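Flillthorpe refurbishing program reopens with 299 towers to sort

The computer refurbishing program in Flillthorpe started up again in October with 299 donated desktop towers waiting on its shelves. Most came out of offices in Lunbridge that moved to laptops over the summer.

Each tower is laid on its side and opened before anyone decides what to keep. Memory, power supplies and drives are the parts most often reused - the cases usually go for scrap metal. 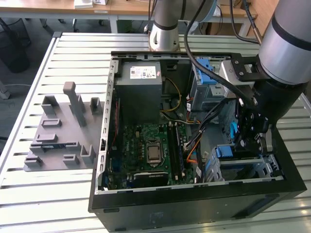

Maëlys Chevalier said the drive bays take more time than people expect, and that she would like donors to remove their own disks before dropping a machine off. Only 51 of the towers arrived without one.

Any disk left inside is pulled and wiped, then tested on a separate machine. Disks that fail the test are shredded in Amthorpe. Owners can ask for a certificate at no charge.
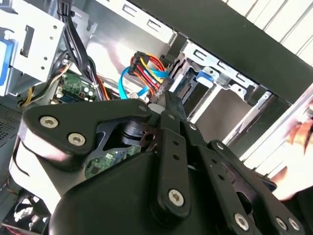

Cables are the other slow part of the job. Older cases were often wired in a hurry, and a bundle has to be moved aside before a drive or a board will come free. Cables in good shape are kept for the rebuilt machines.

The program plans to give away nearly 247 computers by spring, first to schools in the county and then to households on the waiting list. Requests go through Hugo Aubert at the front desk, open until 4 p.m. Monitors and printers are not being accepted this season.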